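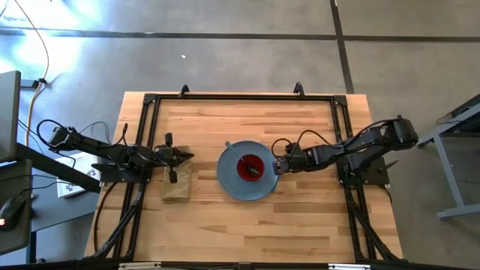
Skillow Open Day

The Skillow Open Day is a public demonstration of two-armed table robots held each December at the Skillow workshop in Motano. It is run by the workshop's own staff and lasts a single afternoon. Visitors watch pairs of robot arms handle ordinary tableware and cloth, and may ask questions of the operators between runs.

Background

The workshop was set up by Marisol Fitzsimmons in a former joinery in the Benmoussa district. The first open day was meant for neighbours who had asked what the building was used for, and drew 27 people. Attendance rose to 49 the following year and later reached 127, after which entry was by timed ticket. The event takes place on a Monday, when the workshop does no contract work.

The demonstration table

The main exhibit is a butcher-block table with a black metal frame fixed to its top. Two black robot arms are mounted on opposite sides of the frame and reach inwards, each ending in a gripper. The middle of the table is left for the objects being handled. Early visitors stood right beside the arms, but a painted line on the floor now marks how close the public may come while the motors are powered.

Place setting

The best-known part of the programme is the place setting, introduced by Magdalini Chrysikopoulos, who has led the demonstrations from the second year onwards. It uses a round blue-grey plate, a small red bowl and utensils, along with a folded cloth. The starting layout is changed from one run to the next, and visitors are sometimes asked to choose it. In one layout the bowl stands on the plate with a spoon to the left and a second teal-handled utensil to the right, within reach of the right arm. 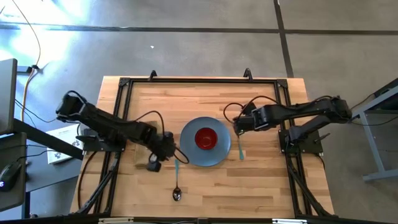 Programme

Doors open at noon. A short talk on safety is followed by the first run, and further runs continue until 4 pm. Failed attempts are not hidden from the audience - the operator stops the arms, puts the objects back and starts again. A separate session for school groups is held in the morning and is not open to the public.

The cloth-folding run was dropped for one year while the grippers were being replaced, and came back in a shorter form.

Related events

A smaller version, with one table and 2 operators, has been shown at the Itau trade hall. It has no printed programme and no talk.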